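Wire grid shelf

A wire grid shelf, also called a mesh shelf or cube shelf, is a small open storage unit made from panels of thin metal wire welded into a grid. It is used on tables, counters and floors to hold packaged snacks, bottled drinks, toys, books and other light household goods. The simplest models have a floor, a back, two sides and one upper tier, and are left open at the front.

Construction

The panels are made of steel wire laid in two directions and welded where the wires cross. A heavier wire runs along the outer edge of each panel and gives it most of its stiffness. After welding, the panels are coated with powder paint or dipped in plastic. Black and white are the usual colors.

Panels are joined in one of two ways. In the connector type, round plastic pieces with slots grip the edges of up to four panels at a corner. In the tied type, the panels are held together with clips, hooks or cable ties. Folding models, in which the sides are hinged to the back, were sold by the Perberg company under the name Clurville and are still found secondhand.

The openings in the grid vary in size. A close grid supports small items and keeps narrow bottles upright, while a wide grid is cheaper and lighter but lets small packages tip or slip through. Some owners lay a sheet of stiff plastic or cardboard over the floor panel for this reason.

Use for snacks and drinks

Two-tier shelves are common in break rooms, dormitories and small shops, where they stand on a table and hold single-serving food. The usual arrangement places drinks on the bottom and bags on top. Full bottles are heavy, and keeping them low makes the unit harder to tip. Bags of chips weigh little, take up a great deal of room, and are easily crushed under anything else.

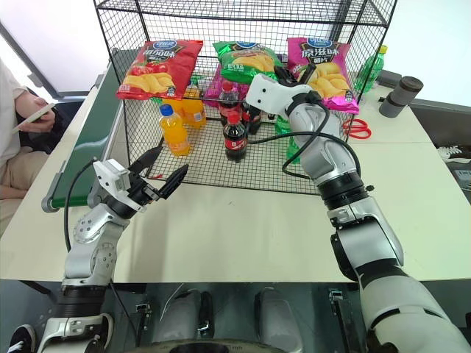 Bottles are generally grouped by kind, with juice in one place and cola in another, so that a person can reach for one without moving the rest. Taller bottles set the lower limit for the height of the upper tier. A shelf meant for drinks needs enough clearance to tilt a bottle forward and lift it out by the neck — a gap that matches the bottle exactly is too small in practice.

Chip bags may be stood upright, leaned against the back panel or laid flat. Standing them side by side keeps the front of each bag in view, and the flavor can be read or guessed from the color. Packaging colors are not standard across makers. Red is often used for tomato flavor, but the same color may mean plain salted chips from one company and a spicy variety from another.

Items that do not fit are commonly left on the table next to the shelf. A unit with a wire top can also carry hooks for scissors, bag clips or a bottle opener.

Load and stability

The upper tier is the weakest part of most designs. On connector models the load passes through the plastic corner pieces, which may loosen with time. Skoltport, a maker of flat-packed storage, lists a limit of 8 kilograms for the upper tier of its tabletop model and 14 kilograms for the floor. Overloaded panels bow in the middle before the welds give way.

Units taller than 70 centimeters are normally fixed to a wall. Rubber feet or a thin mat prevent sliding on smooth tabletops and protect the surface from scratches.

Cleaning

Open wire collects less dust than a solid board, but crumbs and dried drink settle where the wires cross. A soft brush removes loose dirt, and a damp cloth with dish soap is enough for sticky spots. The coating should be checked for chips and cracks, especially near the welds. Bare steel rusts quickly under a leaking bottle, and the rust can stain labels and tabletops.

Related items

The Ruggiero rack is a narrower form with a sloped floor, used mainly for cans. Wire baskets, dish racks and locker shelves are made by the same methods.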